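Minutes of the cell safety and faults meeting, Statton site
27 January 2025

Present: Vandana Kanaujia (chair), Harish Srivastava, Ivan Hnatiuk, Fotis Dimitriou, Mohit Maurya (minutes)
Apologies: none

1. Previous minutes
Agreed. The guard switch item from September is closed.

2. Stop on the two-arm cell during cable sorting
Ivan reported that the left arm went into a protective stop partway through the cable task on run 747. The gripper had closed on a cable that was still looped through others in the pile. The arm kept pulling for almost 10 seconds before the force limit tripped. No one was inside the enclosure and there were no injuries. The right arm did not stop with it, and Harish pressed the emergency stop by hand.

Vandana asked why the second arm carried on. Ivan said the two controllers share the emergency stop but a protective stop on one is only passed to the other as a message, and the message was not acted on. The log shows it arrived. He has raised this with Prevar, who supplied the cell software, and is waiting for an answer.

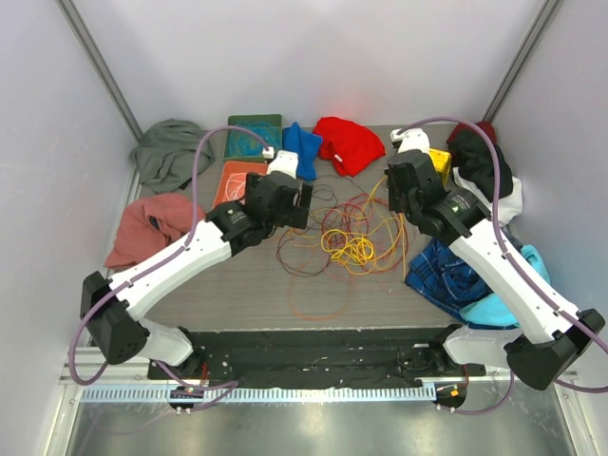
Mohit Maurya

Fotis went over the layout. The task has both grippers working over one mixed pile of thin cables, with the bins and clothing kept along the back and sides. He thinks the pile is too tangled for the current grasp settings, and that the force limit was left at 80 percent after the fabric trials. Harish disagreed on the second point and will check the change record.

The purple cables on the arms were also discussed. Each runs back along the forearm with a loop left free. Harish wants the loops checked at full reach. There was no damage found after the stop, but the left connector had not been inspected for 18 days.

Agreed: no two-arm runs until the stop link is fixed. Single-arm runs may go on at reduced speed, with a person at the emergency stop.

3. Actions
Ivan — chase Prevar on the stop message and send them the log.
Harish — check the force limit record; inspect connectors and cable loops on both arms.
Fotis — write a start-up check for the cable task, including the force limit.
Mohit — file the incident report and copy it to Vandana.

4. Any other business
Fotis asked for a second set of bins. Held over.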